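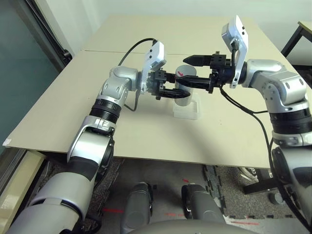

Two arms at work around a white cup on a clear stand. Photo: Kernik

Kernik says its two-armed robot can now learn a new handling job from 300 demonstrations, down from 3,652 last year. The method, called Gilix, has one policy drive both arms and drops demonstrations that repeat what it already knows. In 1,744 test runs the robot failed roughly 2 per cent of the time. “Clear plastic is still hard for it,” said project lead A-yeong Kang. The code is due out in November.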